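Kistdale Repair Bench: Questions About the Gripper Fault

Last updated April 11, 2020
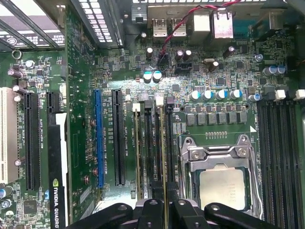 What went wrong with the robot?

The gripper opened when it should have stayed closed. It was carrying a memory module over a workstation motherboard, and the module fell onto the board from a low height. The arm did not stop. It continued its program as if the module was still in the fingers, went down to the slot and pressed on nothing. An operator pushed the stop button after that.

Was any person hurt?

No. The operator was standing outside the marked line, and the arm never left its normal area. We still treat the case as a safety matter, because a gripper that opens by itself can also drop a heavier or sharper part.

Which jobs was the arm doing at that time?

It takes used workstations apart and puts tested parts back in. The main jobs are memory modules, expansion cards and the cover screws. Processors are still handled by people. We tried the processor job for a short time last July and gave it up, as the contacts in the socket are too easy to bend.

What kind of boards are these?

Larger workstation boards with memory slots in more than one place. On the type we handle most, there is one group of memory slots between the processor socket and the expansion slots, and another group on the other side of the socket. The slot labels are printed on the board in very small letters, for example DIMM1_CPU1. The colour and position of the slots help the arm's program more than the labels do.

What was the cause?

A cable. The signal cable for the gripper runs along the arm and bends at the wrist every time the tool turns. One wire inside was broken but the two ends still touched most of the time. At a certain wrist angle they came apart, the controller lost the "hold" signal, and our gripper was set to open when this signal is lost.

So there were two faults: the broken wire, and the wrong setting. The second one is our own mistake. The setting was left over from the first tests, when we wanted the fingers to let go quickly if something was stuck.

Why did the arm not notice that the module was gone?

It checked the grip only once, directly after picking up. There was no second check before placing. The finger position was available to the controller all the time, but our program did not ask for it.

How was the fault found?

With some difficulty. When we tested the cable with the arm standing still, everything was good. We then ran the wrist slowly from one end to the other and wrote down the signal. The log has 1526 wrist movements in it, and the signal was lost in 494 of them, nearly always in the same part of the turn. After this we opened the cable cover and saw the damaged place near the wrist clamp.

If you have a similar problem, please do not trust a test with the arm at rest. We lost a full day in this way.

What was changed?

The cable is new and has a wider loop at the wrist. The clamp was moved back a little so it does not pinch. In the controller, the gripper now keeps its last position when the signal is lost, and the arm stops at once and shows an error. The program reads the finger position before every placing move. If the fingers are closed further than the part allows, the arm goes up and waits for a person.

We also added the wrist cable to the service list. It is checked by hand every 600 working hours.

Is it not dangerous if the gripper stays closed after a fault?

This is a fair question, and we discussed it for a long time. A closed gripper could hold a finger or a sleeve. Our grip force is low, and the fingers can be pushed apart by hand when the power is off, so we decided that holding is the safer choice here. For a stronger gripper the answer may be different. Please do your own risk check and do not copy our setting.

May I reach into the case when the arm has stopped with an error?

Not until the key switch is turned to off. An arm that has stopped with an error still has power in the motors. Turn the key, take it out, keep it with you, and only then put your hands in the case. If there is a part between the fingers, support it first with one hand — it may come loose when you open them.

What do I do if a part has dropped on the board?

Leave the board without power. Take the part out with plastic tweezers and look for loose pieces between the slots and under the graphics card, if there is one. Look also at the processor socket if it was open. The board then goes to the inspection shelf with a yellow tag, even if you see no damage.

Was my computer affected?

Only one machine was on the bench when the module fell. It belonged to our own stock and was not a customer machine. Computers sent in through the Latport and Edwards counters were not handled by this arm on that day.

Does the same fault exist at the Skosum site?

The arm in Skosum is the same model, and its gripper had the same setting. The setting has been changed there too. Its cable was tested through the full turn of the wrist and no signal was lost, but the cable will be replaced at the next service.

How can I report something strange?

Stop the arm first, then write in the red book beside the bench: what the arm was doing, which part it held, and the error text if there is one. Please write it also when the arm starts again without trouble. Two earlier short stops in our book were probably caused by this same cable, and both were only marked as "restarted, OK".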